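Plincombe Card Rack Station
Two-arm sorting kit for school robotics clubs and team events
Made by Bristomico

The Card Rack Station is the sorting challenge from our Plincombe range, and it's the one clubs write to us about most! Students program a pair of arms to take parts out of a cardboard box and stand them up in a slotted rack. It sounds easy until you try it with a real graphics card.
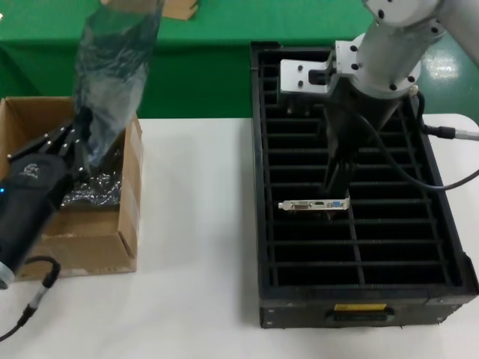
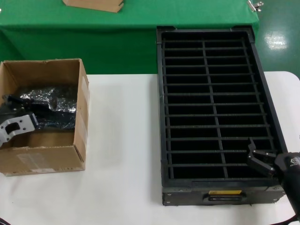
Cardboard box on the left, black slotted rack on the right.

Can we run it with only one arm?
You can run most of it that way. The first set of tasks was written for a single arm, and plenty of clubs spend a whole term there. The later tasks, where one arm handles the packaging and the other handles the card, need both.

What students work on
Picking comes first, and it's harder than the slots. Bags crinkle and slide, cards end up at odd angles, and a grip that was fine on the last part will miss the next one completely. Then comes lining a card up over a narrow slot and lowering it straight (expect a lot of cheering the first time one drops in cleanly). Teams that get comfortable with both move on to timing, so the two arms can share the table without bumping into each other.

In the kit
Slotted rack with a recessed handle at the end
Parts set of 56 used computer pieces, cleaned and with sharp edges filed
Packing bags and cartons, sent flat
Printed task book, 79 pages, with room for team notes
Starter code for the Ejigu controller
Arms, grippers and table are sold separately. Any pair of arms that can reach the middle of a shared table should do fine.

Setting up
Allow up to 2 hours the first time, most of it spent on reach checks. Put the box and the rack side by side with the long side of the rack running away from the arms. Tape down the cables before anyone starts a run, and keep the stop button where a student can hit it without leaning over the table.

The Grurham Meet
Grurham uses this station for its February club round, and the rules sheet is in the back of the task book. Teams bring their own code and get two practice runs before scoring. Extra parts sets and spare racks can be ordered on their own, and the task book is also available as a download for clubs that already own the hardware.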